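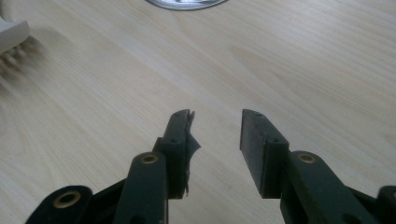

Helles Holz mit welliger Maserung

Warum hat Holz Streifen?

Streich mal mit dem Finger über einen Holztisch und folge einer der Linien. Manche laufen fast gerade, andere machen Bögen und Kringel. Dieses Muster heißt Maserung, und gemalt hat es der Baum ganz allein!

Ein Baum wird jedes Jahr ein bisschen dicker. Direkt unter der Rinde bildet er neues Holz. Im Frühling geht das richtig schnell, denn dann braucht er viel Wasser für die frischen Blätter. Dieses Frühholz ist hell und locker. Im Sommer wächst er langsamer, und das Spätholz wird fester und oft dunkler. Im Januar macht er bei uns Pause. Hell und dunkel zusammen ergeben einen Jahresring. Wenn du an einem Baumstumpf 12 Ringe zählst, war der Baum dort unten also 12 Jahre alt.

Und wie werden aus Ringen Streifen? Das kommt auf die Säge an! Schneidet man den Stamm quer durch, sieht man Kreise. Schneidet man ihn der Länge nach auf, werden daraus lange Linien und Wellen (probier das mal mit einer Zwiebel, da klappt es ganz ähnlich).

Manchmal fließen die Linien um einen dunklen Fleck herum wie Wasser um einen Stein. Dort saß früher ein Ast. So eine Stelle nennt man Astloch oder einfach Ast.

Zum Ausprobieren: Leg ein dünnes Blatt Papier auf ein unlackiertes, raues Brett und rubbel mit einem Wachsmalstift darüber. Am besten nimmst du den Stift quer. Mit Fichte wird es besonders schön!

Text: Rajkumari Rana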